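Magnesium and iron tablets – can they be taken at the same time?

Asked by Giuliana Cusi, 19 November 2021
Category: Vitamins and minerals
577 views

I've been on an iron tablet since March after my GP said my levels were low. Last week I picked up a magnesium powder from Nalluvero in Pindmont, mostly for leg cramps at night. The label says to take one scoop daily with food and doesn't mention other supplements. The iron says to take on an empty stomach if tolerated.

At the moment I have the iron when I get up and coffee and breakfast straight after. I was going to stir the magnesium into my breakfast smoothie. Is that too close together? I also take a fish oil capsule if that matters. I'd like to keep it simple, as I already forget the iron on weekends.

2 answers

Heloísa Araújo
Accepted answer

Move the magnesium to the evening meal. Magnesium can get in the way of iron being absorbed, particularly the oxide form and anything sold as an antacid. A gap of two hours is what I was always told to give customers when I worked behind the counter in a health food shop, and dinner gives you a lot more than that. Evening suits the leg cramps as well, though the evidence for magnesium and cramps is fairly weak, so give it a few weeks and stop if you don't notice any change.

The bigger problem in your routine is the coffee. Coffee and tea both cut down how much iron you take up, and so does the calcium in milk or yoghurt. If you can hold off for an hour after the tablet, do. A small glass of orange juice with it is fine. Some people find iron hard on the stomach without food, and in that case have it with a piece of toast and leave the dairy for later.

Fish oil doesn't matter here. Have it with whichever meal you like.
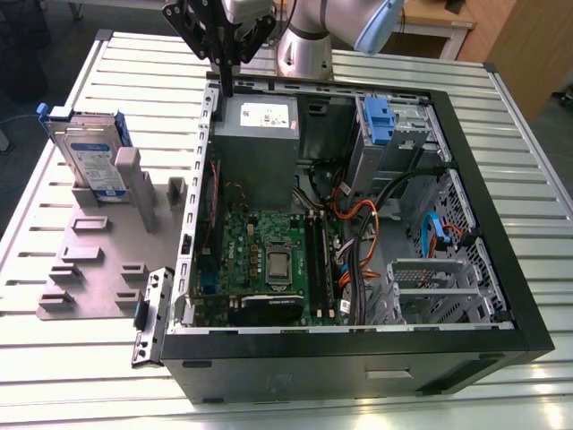 Open computer tower on a workbench.

Check what form of magnesium is in the powder. Citrate is common in powders and can loosen the bowels, which some people on iron are glad of. Glycinate is gentler. It should be in the small print under the scoop size, listed as elemental magnesium per serve. If the front of the tub has one large number and the back has a smaller one, the smaller one is usually the elemental amount and that's the one to go by.

Ask the pharmacist before you start if you take thyroid tablets, certain antibiotics or anything for osteoporosis, or if you have any kidney trouble. And if you've been on the iron since March, it would be worth asking your GP for another blood test. You may not need to stay on it.

Comment from Giuliana Cusi: Thanks, it's citrate. I'll have it with dinner and try to put the coffee off until I get to work. No thyroid tablets or anything else. Will ring about the blood test.

Genivaldo Fontes

I take all mine together in the morning and never had a problem. I'm 70 and my iron is fine. The Unus brand does a combined one so you only need the one tablet – bit dear though.

Comment from Lionel Bailly: Your iron being fine is probably why you haven't noticed. Someone who is low needs to get the most out of each tablet. A combined product is OK as a general top-up but the iron in them is often a much smaller dose than what a doctor puts you on, so I wouldn't swap without asking.

Comment from Genivaldo Fontes: Fair enough. Mine is only for general health.

Was this page helpful? Yes / No
Related: Does zinc need to be taken with food? | Best time of day for vitamin D | Storing probiotics in hot weather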